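The case for the boring fastener

There is a habit in product design of treating the fixing as an embarrassment. Panels are clipped from behind, seams are glued, and where a screw can't be avoided it is hidden under a foot or a label. I think this is a mistake, and an expensive one for whoever ends up with the thing on a bench in front of them.

My own bench is at a repair workshop in Tirnport, where most of the work is small domestic and catering equipment. Last March a Drutside coffee grinder came in with a worn upper bearing. The part was easy to get and simple to press in. Getting to it meant releasing 6 plastic catches moulded into the inside of the casing, none of them visible and two of them facing the opposite way from the rest. One broke. The owner got back a grinder that worked and a casing that rattled, and she was charged for more of my time than the bearing justified.

The usual defence of the clip is cost. A moulded catch costs nothing beyond the tool that makes the part, and assembly is one push. A screw has to be bought, stocked, fed, driven and checked for torque, and the boss it goes into needs wall thickness and usually an insert. Pierina Serra, who costed assembly lines for years before she moved into teaching, once took me through the figures for a run of 2000 housings, and I don't dispute them. At the factory gate, the clip wins.

What her figures left out, as she was quick to say, was everything after the gate. A threaded joint has a known preload and a known failure. It can be undone and done up again many times with no loss that matters, provided the thread is sound and the tool fits. A polymer catch starts to lose stiffness with age and heat, and the force needed to release it is seldom written down anywhere. The service sheet, if one exists, says "prise gently".

Head type deserves more attention than it gets. Cross-head drives were made to be quick to find and they slip out under load, which is tolerable in a toy and a nuisance in anything tightened properly. The plain internal hex isn't perfect either. It fills with dirt, and in the small sizes it rounds out if the key is worn. But the key is cheap, sold everywhere, and cannot be mistaken for anything else. A countersunk hex sits flush, centres the part as it pulls down and shows at a glance whether it has been seated.
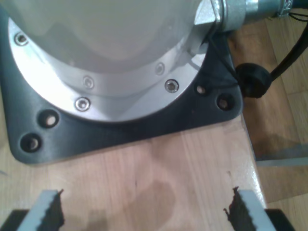
Countersunk hex screws set into a bright metal flange ring, heads in full view.

Countersinking does have its costs. The angle of the hole must match the head, there is no room for error in the spacing, and thin sheet will dish if it is overtightened. Faustino Cuautle objected to an earlier version of this argument on exactly that point, and he is right that a pan head with a washer is more forgiving in sheet under a couple of millimetres. I would still take either over a rivet.

The other objection is appearance. Buyers are said to dislike visible screws. I have looked for good evidence of this and found mostly repetition. The Garkex kettle, which was sold for years with its base screws plainly on show, is remembered fondly by the people who bring them in, and they bring them in because they can be mended. Annelies Wouters keeps one at home that has had two elements and a new flex.

Some of the blame belongs to the trade press, which photographs products from the front and reviews them in the week they arrive. A reviewer who had to open the case before writing would produce a different set of opinions. So would a buyer at Van der Linden, who must choose a range from samples and never sees them again.

I would ask for three things in any standard for household equipment. Fixings should be reachable from outside with an ordinary tool. No more than two sizes should be used on one casing. The tightening torque should be printed in the manual or moulded beside the hole, where there is usually plenty of blank plastic doing no work at all.

Security heads should be kept for covers over mains parts, and even there I have doubts — the bits are sold in sets at every market stall.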